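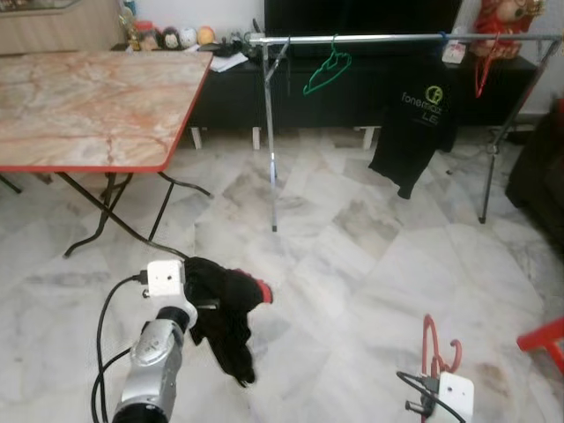 Laltanar Hangers, data card

Laltanar is a set of 319 two-arm demonstrations of clothes handling with plastic hangers and a garment rack. It was recorded to test Brusix, our method for deciding when one arm should wait for the other.

Each episode stores head camera video, joint positions and gripper state for both arms. We held out 18 episodes for testing. They should not be used for training or tuning.

Known limits: dark fabric is overrepresented, and cables on the floor show up in many episodes – mask them if your model tracks thin objects. Two episodes have no gripper state for the left arm.

Contact: Zdzisław Kwiatkowski, Mundgate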